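Bench notebook, November, after lunch

Back on the big building blocks this afternoon, having spent the whole morning on the Patitz shelving and got further with it than I expected. I'm writing this up while the kettle does its thing, so forgive the wandering. Szymon asked me to put down what I think of the blocks as a set before we decide whether to order more, and he is right that if I leave it until tomorrow I'll only remember the bits that annoyed me.

First, the washing. The tub came to us second-hand from Kołodziej with a good deal of biscuit in it (I do hope it was biscuit), so everything went into the sink with warm water and a drop of washing-up liquid, left for 10 minutes, then a going-over with the old nail brush. The hollow undersides are the nuisance. Water sits up in the tubes and you think you've dried them, and then you stack two together and get a wet cuff. Best method so far is to stand them open side down on a tea towel on the rack by the radiator and leave them alone until after lunch. Szymon wanted to use the hair dryer. I said no, and I still say no, but he may write his own page about it.

Next, the fit. I went through pairing them up by hand, pressing together and pulling apart, and on the whole they hold nicely. One of the greens is tight enough that I had to rock it to get it off again — I've put a pencil dot inside it so we know which. The two I would have bet on being loose, from the scuffing on the corners, were perfectly all right. I weighed a little tower of them on the kitchen scales out of curiosity and got 314 g, though I forgot to write down which ones were in it, so that number is of no use to anyone and I record it only because I'd feel silly otherwise.

Then the laying out, which is the part I enjoy. I don't like setting them in rows. Everyone sets them in rows when left to themselves, and then every block shows you the same face and you learn very little. I much prefer to tip them out gently and nudge a few, so there is a good mixture of studs up and studs sideways, some close together and some with a bit of room.

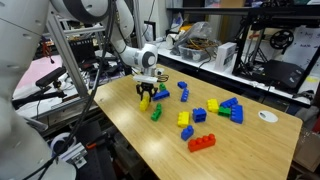

Blocks on the wooden table, half of them blue. The red one is at the front of the group.

I was pleased with this one. The yellows are spread out well and the green on its side gives you a proper look at how the studs sit from a different direction. If I did it again I'd want another red or two, as a single red draws the eye every time and you end up arranging everything else to suit it. Blue we have plenty of. Szymon says the blues only seem like plenty because the tabletop is such a pale wood and they show up so well against it, and there may be something in that, but I think there are simply a lot of blues!

On ordering. Bakgate do a mixed tub of 200, far more than we need, and I can't see where it would live unless the Patitz shelves go up another level. Grotico will sell bags of 5 in one colour, dearer per block but at least we'd get the reds and not another mountain of blue. My vote is for two bags of red and one of green, and then see how we get on. I've left the Grotico leaflet tucked in the back of this book with the page folded over. Please don't use it as a coaster, it's already had one ring on it.

Storage, while I think of it. The old tub has a split down one side and the lid pops off if you carry it by the rim, so carry it from underneath until it's replaced. I'd like something shallower, so we aren't forever digging to the bottom for the short ones. The drawer under the window would do, if somebody can bear to part with the extension leads that are in it at the moment.

Still to do: check the tight green again now it has had time to dry properly, wipe down the tabletop, find the second tea towel. Szymon, if you've got the nail brush, it belongs in the mug by the sink.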